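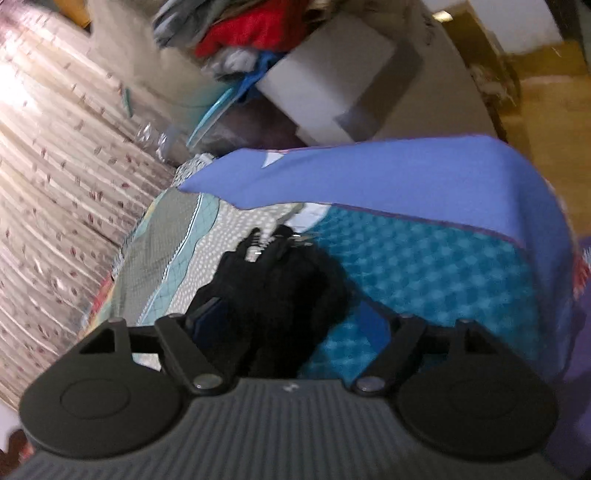 *Hand-held gripper, open, at the bed with the black zipped bag on the covers.*

Minutes of the equipment planning meeting, Tunstall house, 2019-03-01

**Present:** Samina Magsi (chair), Thaddäus Schnyder (minutes), and friends from the Hedell group, whom we were very glad to have with us.

**1. Grippers.** Samina began with a kind word for everyone who has been doing bedroom tidying at home, and then we had a long and good-natured talk about whether to buy more hand-held grippers from Piltov or wait for the Flarnville price list. Thaddäus feels strongly that bedding and soft bags deserve a proper share of the hours (he has said so before, and will again!). It was agreed to order 2 from Piltov now and to look at Flarnville in April.

**2. Budget.** We have 800 pounds left for the year. Spare finger pads come to 45 pounds a pair, and the meeting was happy to buy one pair and hold the rest back for the grippers' carriage and a decent storage case.

**3. Workshop bench.** The old bench dates from 1993 and several people are fond of it. Hedell offered to take it if we replace it, and Samina thanked them warmly. Left open.

**Actions:** Thaddäus to place the Piltov order. Samina to write to Flarnville and to measure the bench.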